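Tarnus Workers Organizing Project – progress report to the fund
July 30, 2023. Covers June to now.

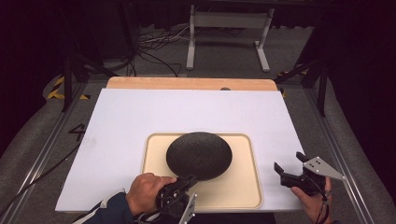

Where we are
Cards signed to date: 1,682 across the Trelten and Calley sites. Trelten is ahead of plan, Calley is not. Night shift there still thin, one steward covering both floors.

What got done
– 9 steward trainings held, all with sign-in sheets (copies in the shared folder)
– 2 organizers hired, both bilingual, both started in June
– Contract survey went out by text and paper. Paper did better, wich we did not expect
– Bolger warehouse: first house visits, no cards yet, list still full of old addresses

Problems
Management at Calley moved break times twice so lunch meetings fell apart. Switched to parking lot at shift change – okay turnout, hard to talk for long. Printing ran over budget. We moved money from travel to cover it, see line 3 on the budget sheet. Need your okay on that in writing.

Next
Elect bargaining team at Trelten. Clean up the Bolger list before anymore visits. Third organizer if the second payment comes through on time, otherwise we wait.

Receipts for mileage are coming separate, two people still owe me theirs.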